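Grade the Boring Part

Every spring the robotics elective at Sanodport holds a showcase, and every spring the parents gather around the table where a machine throws a foam ball into a bucket. There is applause. Somebody films it vertically. I have taught the elective long enough to have applauded a great many foam balls, and I would like to make the case for the students at the other end of the gym, the ones with the laptop and the long faces.

Those students spent the term on tidying up. Their project, which they named Vavow for reasons they declined to share with an adult, asks whether a machine can learn to clear up after people by studying what people do with the same kind of fingers. So they pick things up with hand-held grippers, over and over, and the recordings become the lesson. It is homework in the oldest sense. It takes place in homes, and it consists of chores.

The plan called for 100 recorded pickups in each place they worked. By the end of the first Tuesday they had 37 they were willing to keep. The rest had been thrown out by the students themselves, after an argument in which the word "sloppy" was used freely and in several directions. I have been trying to get teenagers to throw out their own bad work for most of my career. I never thought of using snack wrappers.

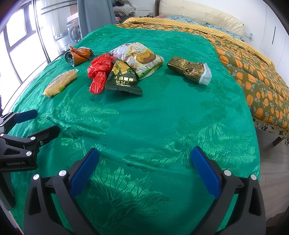 Vavow at work: snacks and wrappers on a green bedspread, with the grippers moving in.

Consider what is being asked of them. A foam ball is the same ball from every side. A crushed can lying on its side is a different proposition, and a crumpled plastic bag is hardly an object at all; it is more of a mood. A wrapped cake roll will forgive you a little and then suddenly it won't. Put all of that on a soft, shiny bedspread and you have a harder problem than anything in the official rulebook, which has 55 pages and devotes four of them to the permitted dimensions of the bucket.

And yet the rulebook is what we grade by. The Kummont Cup, where our students compete in November, scores out of 100 points, and not one of those points can be earned by a notebook. You may have kept flawless records. You may have figured out why your first week of work was useless and fixed it by the second. The judges will nod at you kindly and go watch the ball.

I understand why. Throwing is quick to judge and nice to look at. A panel can score a row of throwing machines before lunch and still get good parking on the way out. Reading what a group of fifteen-year-olds wrote about slippery packaging takes an afternoon and possibly a second cup of coffee. But we tell these kids that engineering is patience and care and paying attention, and then we hand the trophy to whoever was loudest. They notice. They are unbearable about many things, but they do notice.

My proposal is modest. Take twenty points away from the arena and give them to the notebook. Let a team explain what it discarded and why. Ask every team to show one thing it still can't pick up. I would pay admission for that last part, and I say this as someone who gets in free.

The usual objection is that it would make the event dull for visitors. Perhaps it would. I have sat through the bucket finals in that gym, on those bleachers — the wooden ones — and I am prepared to take the risk.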